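Search this site
Enter keywords
Go

Notes on demonstration length and the question of pauses

In July our group at Avham completed the second round of its study on demonstration length. A full report will be circulated internally in due course. The present entry sets out the method and the main result in plain terms, together with some opinions that are mine alone and would not survive the editing of a formal report.

The question was a narrow one. When people show a task using a hand-held gripper, they pause. They pause before taking hold of an object, while they decide on an approach, and again after letting go, when they check that it is standing where they meant it to stand. A policy trained on these recordings learns the pauses along with the movements. In our first round, the trained arm would sometimes reach a point just short of the object and remain there until the trial timed out. Da-eun Won suggested that the policy had learned hesitation as a place to be, and that it had too little information to tell it when to leave.

Two remedies were open to us. The first was to ask the people giving demonstrations to move without stopping. The second was to let them work as they wished and to shorten the pauses afterwards. We tried both, and kept a third set in which nothing was altered.

Method

The study used 2,394 demonstrations of kitchen tabletop tasks, recorded over two rounds. Each consisted of a single pick and a single placement. Recordings in which the object was dropped were kept apart and are not included in that figure. Those in which the position track was lost for more than a brief moment were also removed, since a gap in tracking can look very much like a pause once it has been filled in.

For the second remedy, a pause was defined by the speed of the gripper and the state of its fingers taken together. If both fell below a threshold and stayed there for at least 14 frames, the stretch was marked. Marked stretches were then thinned, so that a long wait became a short one. We did not remove them altogether. An earlier trial of complete removal gave recordings in which the fingers seemed to close and the hand to lift at the same moment, and the resulting policy lifted too early.

The threshold was chosen by hand on a small set and was then left alone for the whole of the study. Da-eun has argued that it ought to be set for each person, as a cautious mover and a quick one do not pause in the same way. I accept the argument. We did not do it, chiefly for want of time, and the point is recorded here so that it is not forgotten.

Each of the three policies was given 117 trials on the same arm, with starting positions drawn from one shared list. The order of the trials was mixed, so that any slow change in the arm or in the light would fall on all three alike. A trial counted as a success only when the object was released inside the marked area and remained upright. I was strict about this, and there was some grumbling on the subject of objects that came to rest on the line.

Results

The policy trained on unaltered recordings performed worst, as expected. Most of its failures were of the stalling kind already described. It rarely did anything wrong; it simply stopped doing anything.

The policy trained on thinned recordings performed best, with a success rate of around 75 per cent. Stalling did not vanish, but it became uncommon. The failures that remained were for the most part ordinary errors of grasp, where the fingers met the edge of an object and pushed it aside.

The result that surprised me concerned the first remedy. People who had been asked to move without stopping gave us recordings that looked excellent on the page. The speed curves were smooth and the durations were even. The trained policy stalled very little. It also missed more often than either of the others, and it missed in a particular manner, arriving at the object slightly off to one side and closing regardless.

On going back through the recordings, we found a likely cause. Those who felt free to pause used that time to correct the angle of the gripper. Those who had been told to keep moving made the correction late, or made it with the fingers after contact, or did not make it. The instruction had taken away something useful along with the delay. This explanation rests on a reading of the recordings and has not been tested separately.
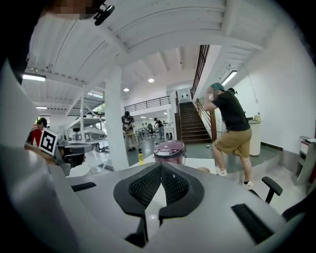
There is a practical side to this which I think matters more than the figures. Instructions to the people giving demonstrations are cheap to write and very hard to undo. Once a person has been told to hurry, every recording that follows carries the mark of it, and no later processing will recover the small adjustments that were never made. Thinning, by contrast, is done on a copy. If the threshold proves to be wrong, it can be changed and the training run again overnight.

For that reason the written guidance has been shortened. The sentence asking for continuous movement has been struck out, and in its place is a request to work at a comfortable pace. The sections on how to hold the gripper and how to start and end a recording are unchanged.

Limits

Several limits should be stated. All the tasks were short. In a longer task, a pause may carry meaning, for instance where a person must wait for something to finish before going on, and thinning it would then be a mistake. Our method has no means of telling one sort of wait from the other. All the trials were also run on a single arm, and I would not wish to claim that the same threshold would suit another.

Finally, the comparison between the two remedies was not perfectly balanced. The people who gave the continuous demonstrations had, on the whole, less practice with the gripper than the rest. We attempted to allow for this by leaving out each person's first recordings, and the ordering of the three policies did not change. A fairer design would have every person record under both instructions, with the order swapped for half of them.

That design is now being prepared for the third round. Da-eun is writing the schedule, and the per-person threshold will be included in it from the beginning.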